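A Day at the Brirkel Open Lab
Posted September 6, 2021

I have wanted to get inside Brirkel for ages, so when the open lab sign-up went live back in April I grabbed a place within minutes. The lab shares a long brick building with a print shop, and you walk past stacks of boxed paper to get to it. I went for the talk on the Merkitz project, which is their work on teaching a robot arm to do small household jobs from recorded examples. The talk was good. The table was better, and I stayed by it so long that I missed the first coffee break.

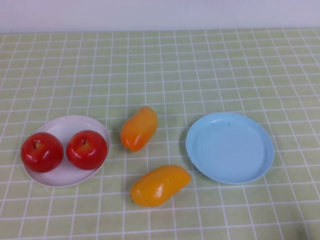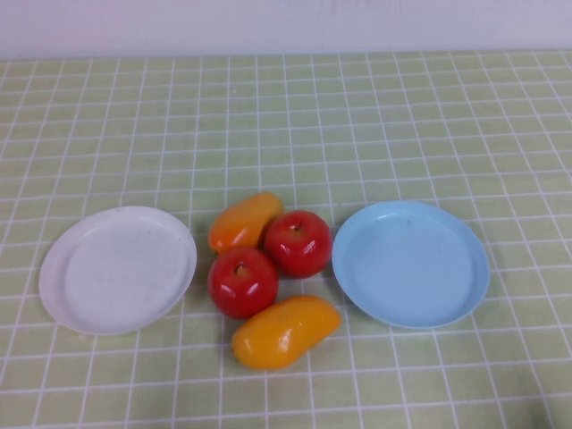
Two layouts from the fruit and plates task, on the green grid cloth.

The question behind Merkitz is easy to say. If you show an arm how to put an apple on a plate, how many times do you have to show it, and how different do those times have to be from each other? Most of us would guess that more is better and stop there. The group at Brirkel wanted to know what happens when you hold the number of recordings fixed and change only how varied the starting layouts are.

So they built the whole study out of very little: four pieces of fruit, 2 plates and a tablecloth. An instruction is a plain sentence such as "put the apples on the white plate" or "put the mangoes on the blue plate," and the arm has to carry it out from wherever the fruit happens to be. I loved how low-tech this was. I had braced myself for an afternoon of equations and got to think about fruit.

They collected 1110 recordings in all, every one of them made by a person steering the arm by hand. Then they split the pile. One model learned from recordings where the fruit began well spread out, with a clear gap around each piece. A second model learned from the same number of recordings, but with the starting layouts mixed: spread out, paired up, already on a plate, bunched in the middle. They call the second recipe Edo, and the plain one is just "the baseline." (I asked what Edo stands for and was told it stands for nothing, it was a short name that was free.)

Look at the bunched layout again, the one with both plates empty, and think about it from the arm's side. The fruits are right up against each other, with a mango touching an apple. If you come down a little too far over, you bump the neighbor and now everything has shifted. The baseline model had hardly ever met that. According to the talk, it did fine when things were spread out and then fell apart on clusters, often by pushing the wrong fruit along with the right one. Edo handled clusters much more often, and — this is the part that made people sit up — it was no worse on the easy layouts. I had assumed there would be a price to pay there.

The layout with the apples on the white plate raises a different problem, and I had never thought about it before. Say the instruction is "put the apples on the white plate" and they are on it when the run begins. The right thing to do is leave them alone! The baseline tended to reach for an apple anyway, lift it, and set it down again. In its training recordings every run began with something to pick up, so picking something up was what it learned. Edo included runs with part of the job done at the start, and it learned to leave finished work as it was. For "put the mangoes on the blue plate," it went for the mangoes and let the apples be.

We got to watch live runs in the second hour, and the visitors were allowed to pick the layouts. Of course everybody wanted to beat it. Someone stood a mango half across the rim of a plate. Someone else made a tight row. The arm (smaller than I had expected, and quieter too) took its time, missed one grasp on the row, backed off and tried again from a slightly different angle. There was real applause for that second try. I asked whether recovery like that had been taught separately. It had not. The people doing the steering missed sometimes as well, and those recordings were kept in with the rest.

I asked a lot of questions about how they decide that a run counts as a success. Each test layout gets 30 tries per model, and a run counts only if every fruit named in the instruction ends up on the right plate and nothing else has been moved onto one. No half marks in the main table. They do keep a second table with partial credit, and I thought it was the more interesting of the two, as you can see which fruit gave trouble. Mangoes were harder than apples for both models. An apple is nearly a ball, so you can come at it from any side, but a long mango has a direction, and the gripper has to turn to match it.

There are limits, and the talk was open about them. It is one cloth, one table, a handful of objects. They had started repeating the study at Strand, their partner site, with different tableware and a patterned cloth, and there was only one early chart to show from it. The gap between the two recipes was there again but smaller. I would love to know why. So would they, from the sound of it.

Some practical notes if you are thinking of going next time:

The building entrance is on the side street, past the print shop's loading door. I walked around the block first.

Sign up for the table session separately from the talk. They are listed as two events, and the table one fills up fast.

Stand on the left side of the demo table if you can. The arm blocks less of your view from there.

The handout has the full results tables at the back, in very small type. Ask for the large print version, they had a stack of them under the welcome desk.

I came home and spent part of the evening moving two lemons and a saucer around my kitchen counter, trying to come up with a layout that would fool it. I have one I like, with a lemon tucked under the saucer's edge, and I am bringing it to the next open lab.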